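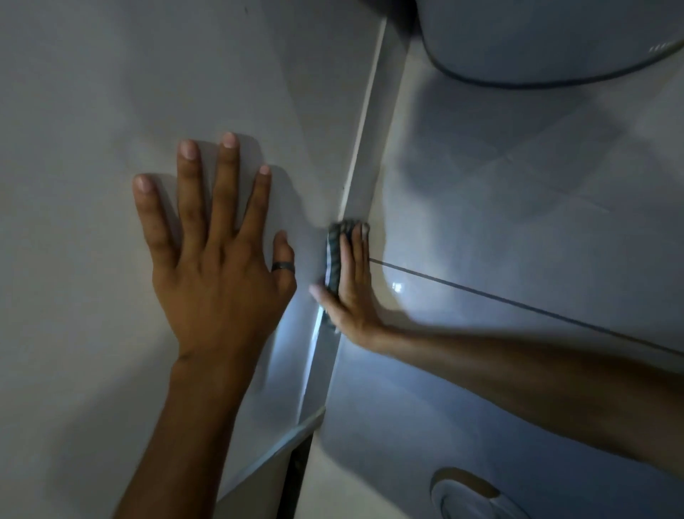 **drirnlow_dan:** Third trip to the permit office. Window 2 says come back before 5. Came back at 4:40, lights off, one guy eating soup.

**Quan:** Did you call first?

**drirnlow_dan:** 79 minutes on hold. Then a fax tone.

**mossyhat:** Unpopular opinion, they're fine. I got mine in one visit in October.

**Quan:** One visit? Whose cousin are you?

**mossyhat:** I brought the right form. It's the 102, not the 73.

**drirnlow_dan:** The website says 73.

**mossyhat:** Well, sure, if you go by the website.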